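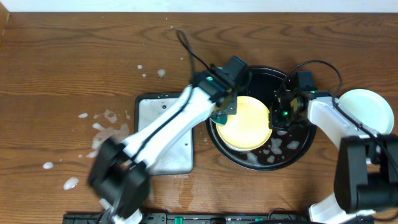
我到她店里的时候是早上七点多，门还没开，隔着玻璃就闻到黄油味了。店叫Zivico，在万街（招牌上写的是Wan，老街坊都这么念）拐角，一共才两张桌子，卖的东西也简单：摊饼，配咖啡或者豆浆。

她不让我写名字，“写饼就行，人有什么好写的”，那我就写饼！

“先说锅。”她一边系围裙一边讲，“圆的、黑的、边稍微高一点，我就认这种。太平的锅，面糊一倒就跑，新手手忙脚乱，越铲越烂。”我问要不要买贵的，她直摇头，说自己第一口锅是在Naltard旧货市场淘的，37块，用到现在。

面糊的配方她倒是大方：400克牛奶，2个鸡蛋，面粉她从来不称，“看稠度，勺子提起来能连成线，断得不太快，就对了”。我说这让我们这种人怎么学嘛，她笑得不行，说那你就多糊几张。

聊到翻面，她话一下子多起来。“很多人心急，边还没翘就去铲。你拿铲子先贴着边，轻轻探一下，饼肯动了再往里送。它不肯动，你就等。”她喜欢颜色浅的饼，淡黄色，软软的，最多带一点点焦。有客人嫌没煎透，她也不生气，回锅再给煎一会儿。

锅里溅了面糊怎么办？我自己每次都弄得到处是白点子，看着就烦。她说不用管，“先把这张顾好，点子等饼出锅了，纸一抹就没了。你中间去擦，饼就老了”。

生意最好的是三月，附近Zorkodus艺术节那阵子，一天最多卖过326张。“那天晚上回家，我闭上眼睛都是圆的。”我问她还吃得下饼吗，她说吃啊，关店前最后一张一向是留给自己的，什么都不加，卷起来站着吃完。

说到这儿有人敲玻璃，她看了眼钟，去开门了。我那张抹了点蜂蜜，吃完又要了一张。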